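Zostness project report: what went wrong with the tidy-up task

Posted 19 July 2026

So this is the write-up of my second-term project, or at least the bit of it that ate most of my time. The plan was to get a two-armed robot to clear things off a kitchen counter in simulation, before anybody let me near the real machine in the Pondton lab. Zostness is just the name of our simulator set-up (it came with the folder and I never changed it).

The first fortnight went really well! I had the left arm reaching over the counter and the right arm waiting off to the side, and I was quite pleased with myself. Then I started running the whole task in batches of 60 and the fault turned up. In some of the runs the camera view would lean over, further and further, until the counter was running diagonally up the picture and the arms had no idea where anything was.

I blamed the arms first. I slowed them both down, which made each run painfully long and changed nothing. Then I blamed the floor friction, because another group had trouble with that in the Arville room model, and I lost two days to it. Still leaning.

What finally helped was logging the head angle at every step and reading the numbers (dull, but I should have done it on day one). The lean always began at step 115, when the left arm gets its second target. My script sent the new arm target and the head target in one list, and I'd put two of the values in the wrong order. The head was getting a wrist angle! It did exactly what I'd told it to do, and the simulator didn't complain because the number was inside the allowed range.

Swapping the values back took a minute. I also added a check that stops the run if the head tilts further than I asked for, and I wish I'd had that from the start. On a real robot the same mistake would mean arms moving near a hard counter with the camera looking the wrong way, and our safety sheet (the Backlund one, pinned up by the door) is pretty clear that you stop if you can't see the workspace.

I've rerun the full batch since and had no leaning. The grasping is still hit and miss, especially on small stuff, and I'll cover that in the next part.

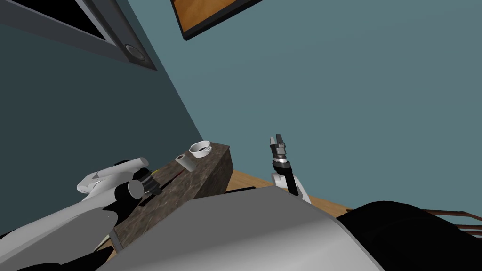
Fig. 1: Tilted view in the simulator, with both arms by the counter and the cup and saucer near the far end.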